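3.2 Shared tables and cleaning habits

We asked 80 staff at Jallside how often they wiped down a shared table. Only 19 did so daily. Most said scuffs made a surface look dirty even after cleaning, as Herath and Bandara also found.

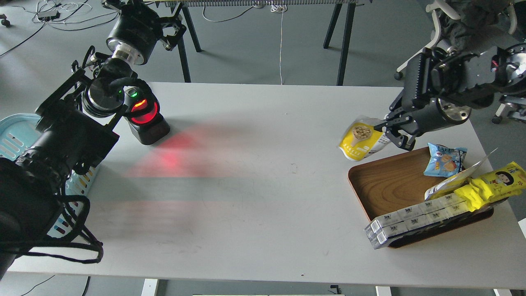
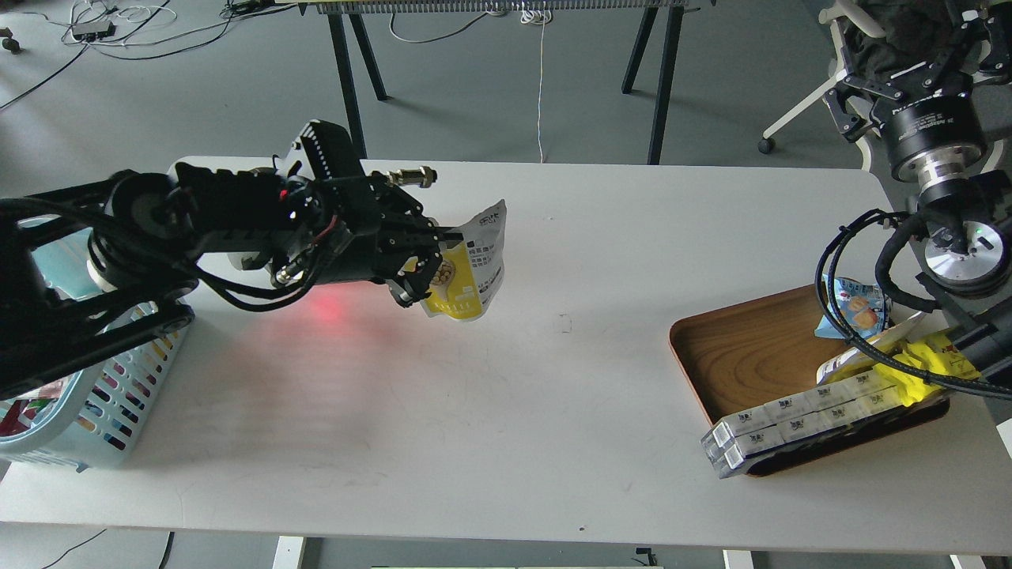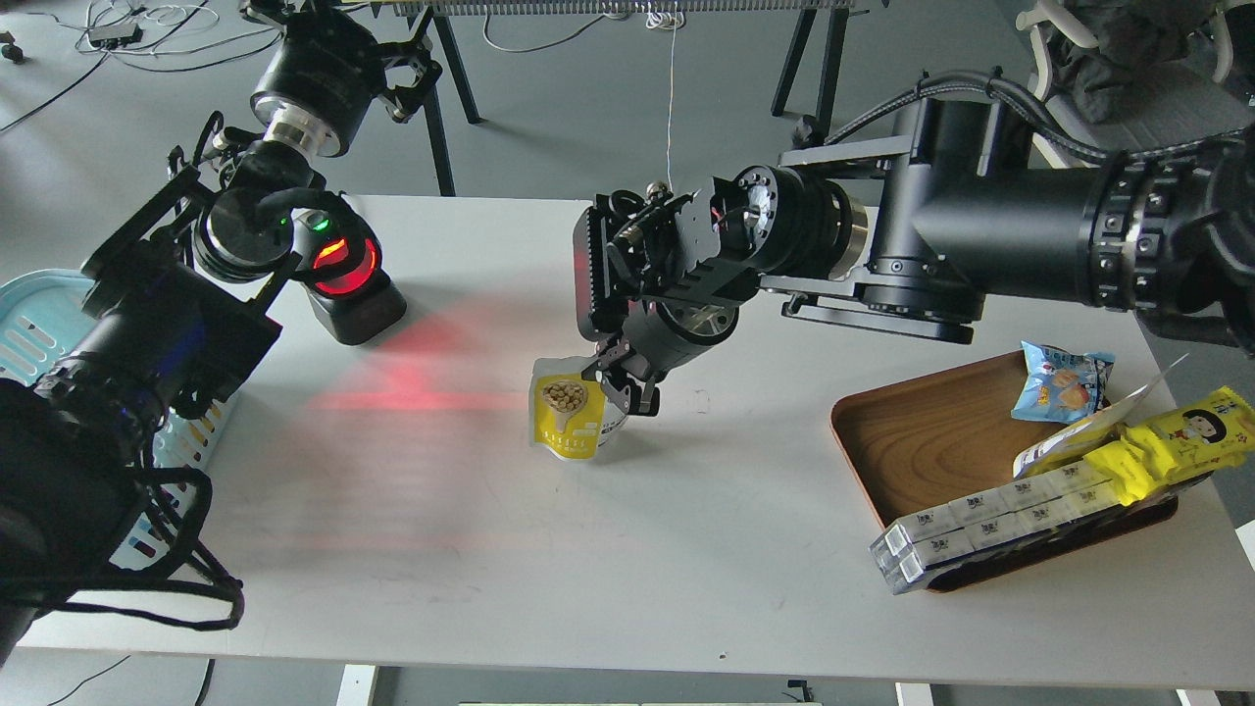 Figure 2. White rectangular tables in shared use.

Staff who ate at their work table wiped it more often, but 15 of them used only a dry paper towel. We return to this in Section 4.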